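Opinion > Home and Making > Essays

Last updated in September

In praise of the tool that fits the hand

My aunt kept a potato peeler in the drawer nearest the cooker, and I don't believe anyone else in the family could get on with it. The handle had been bound with string at some point in its long life, and the blade leaned a little to the left, as she did. When she died I asked for it, and I have tried hard with it, and I still take off more potato than skin. I bring it up because I have been thinking about hands lately, and how little thought goes into them when things are made and sold to us.

Go into any large shop and try the secateurs, or the tin openers, or those vegetable choppers with the lid that wants a good thump. Most of them have been made for a hand that belongs to no particular person, a sort of average hand, rather large, quite strong and never sore in the mornings. I have small hands and a bad thumb. My neighbour Shahram Abbasi has hands like dinner plates, and he can't get his fingers through the scissors I find too big! We are both told, more or less, that the fault is ours.

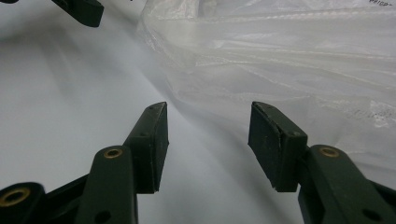
Two fingers, brass at the pivots and rubber where they meet the work.

I was brought up in Grernon, where there was an ironmonger called Nazari on the corner by the bus stop, and you weren't allowed to leave with a hammer until you had swung it. There was a block of wood on the counter for the purpose, terribly dented. It took ages, and there was always a queue, and my mother would sigh and look at her watch. But she had the same hammer for the rest of her life, and I never once heard her complain about it.

I know what the answer to this will be – that choice costs money, and that a firm turning out 2000 trowels a week can't be stopping to ask after everybody's thumbs. I do see that. I was given much the same reply when I wrote to the makers of my kettle, in a perfectly civil letter. Still, we manage it with shoes. We don't expect the whole country to walk about in a size eight, and a shoe shop that tried it wouldn't see out the month.
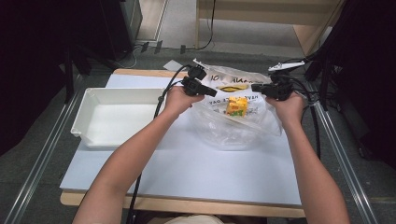 Aranka Szabó taught me to bind books at an evening class in Irnum, and she used to make us hold the bone folder for a good ten minutes before she let us near any paper. We thought it was daft, and we giggled a fair bit. By spring, though, I could tell mine from the others in the tin with my eyes shut, and I had sanded one edge of it down to suit my thumb, with her blessing.

So I would like to see a block of wood back on the counter. I would like two or three sizes of the ordinary things, the peelers and the trowels and the tin openers, and a shop where you are welcome to stand and hold them while the kettle's on. I'd happily pay a bit more for it, and wait in the queue as well, and I think my mother would have too, for all her sighing.

854 shares
200 comments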